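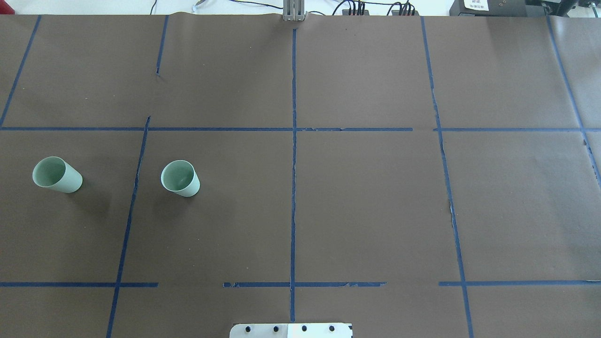
# Hedegaard Milla stacking tumbler

The Milla is a plain, lightweight tumbler for canteens, nurseries, village halls and anywhere else that gets through a lot of drinks in a day. It has a tapered body and no handle, so it stacks neatly and fits the standard peg and compartment racks used in most commercial dishwashers.

We have stocked the Milla since it replaced the older Ralletti tumbler in our catering range. The two don't nest together well. If you still have Ralletti stock in use, keep the two in separate stacks or they will jam.

## Sizes and packs

The Milla comes in one size only. It is sold in sleeves and cartons:

| Pack | Tumblers | Order as |
|---|---|---|
| Sleeve | 54 | Milla sleeve |
| Pallet layer | 816 | Milla layer, loose packed |

Sleeves are sent by ordinary parcel carrier. Layers go by pallet and need someone on site to sign for them. We can't split a sleeve, but the trade counter keeps singles if you want to try one first.

## Colours

Pale green is the standard colour and is always in stock. White, yellow and a mid blue are made to order in June and again before the autumn term, so ask for the current lead time before you plan around them. Shades can vary a little between production runs. If you need a close match, order everything at once and mention it in the notes.

## Material and care

Milla tumblers are moulded in polypropylene. They are suitable for cold and warm drinks. We don't recommend them for tea or coffee straight from an urn, as the wall is thin and will be uncomfortable to hold.

- Dishwasher safe, top rack in domestic machines
- Not for use in a microwave or oven
- Avoid scouring pads, which dull the surface
- Blackcurrant and tomato juice can leave a stain if left overnight

For stains, soak in warm water with a spoonful of bicarbonate of soda and rinse well. Bleach will shift them too, but it shortens the life of the tumbler and we would keep it as a last resort.

Let the tumblers dry fully before stacking. Wet stacks hold together by suction and people tend to lever them apart with a knife, which is how most of the split rims we see come about. If a stack does stick, run warm water over the outside and twist.

## Storage

Keep stacks upright and out of direct sun. A stack left on a windowsill for a summer will go brittle at the rim – the same applies to tumblers kept in a greenhouse or the back of a van. The Genix wall dispenser takes the Milla without an adaptor and holds up to 54, a full sleeve. It fixes with 4 screws, not supplied.

## Replacing worn tumblers

In a busy canteen, expect to retire tumblers after three years or so. Check the rims at the start of each term and take out any with cracks, rough edges or deep scratches inside. Polypropylene is accepted by many councils with household recycling, but rules differ, so check locally. We also take back used Milla tumblers at the trade counter, clean and stacked please.

## Delivery and returns

Stock colours leave the warehouse the next working day if ordered before noon. Unopened sleeves can be returned within a month. Opened sleeves can't be returned unless there is a fault, and made-to-order colours can't be returned at all once production has started.

If tumblers arrive damaged, keep the outer carton until we have replied, as the carrier may ask to see it.

## Questions about an order

Gilles Rey looks after the catering range and can help with mixed colours, repeat orders and account terms. Ask for him at the trade counter, or put his name in the subject line when you write. He is usually at his desk until 4 pm.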